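Chraibi Mussel Records

A data card for the Chraibi set, version 2

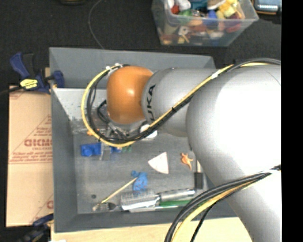 Robotic arm with its cables, reaching across a gray bin.

What's in it

Chraibi is a table of shell measurements and settlement counts for zebra and quagga mussels in Trirkent Lake and the Flirnier Canal, which drains it to the south. It has 800 rows, one per sampler plate per visit. We love these little animals as a subject (as neighbors, less so!) and we hope the table gets plenty of use from people working on the spread of freshwater invaders.

Both species attach to hard surfaces with tough threads, and both filter a startling amount of water for their size. Zebra mussels do well on rock and pilings in the shallows. Quaggas will also settle on soft mud in deep, cold water, so the depth column is a great place to start if you want to see the two species sort themselves out.

How the records were collected

Plates hung on lines at 10 stations, six in the lake and four in the canal. Each line was lifted once a month from May through October. Mussels were scraped into labeled jars, sorted by species, and measured along the longest axis of the shell to the nearest half millimeter. Anything under 2 mm was counted but not measured - at that size the species call is shaky, and those animals are entered as "dreissenid, unsorted."

Water temperature was read at plate depth just before the lift. Calcium comes from a bottle sample at the same station. Calcium matters a lot here, as larvae need it to build their shells, and the canal stations give a really nice spread of values to play with.

Columns

station: T1 to T6 for the lake, F1 to F4 for the canal
month: three-letter month
depth_m: plate depth in meters
temp_c: water temperature
calcium: milligrams per liter
n_zebra, n_quagga, n_unsorted: counts per plate
len_median: median shell length in millimeters, both species pooled
flag: see below

Flags

L means the line was tangled or the plate was found lying on the bottom. Counts from those plates run low, and we leave them out of our own plots.
S means the jar was split and only half was sorted. Counts have already been doubled.
C means no calcium reading. There are 56 of these, most of them from July, when a case of bottles cracked.

Blank cells are missing values. A zero is a real zero, and there are lots of them at F4.

Loading it

The file is comma-separated, UTF-8, with one header row. The Juno scripts in the same folder read it, drop the L rows and draw the monthly settlement curves. They also run fine on older copies of the table, though version 1 had depth in feet - please don't mix the two.

Known problems

Station T3 was moved to deeper water in July after boat traffic kept catching the line. Treat it as two stations if depth is part of your question. Early lifts at F2 were sorted by a first-time crew, and a few small quaggas are probably sitting in the zebra column.

Use

Free for teaching and research. Please cite the set by name and version, and send corrections with the station and month so we can find the row.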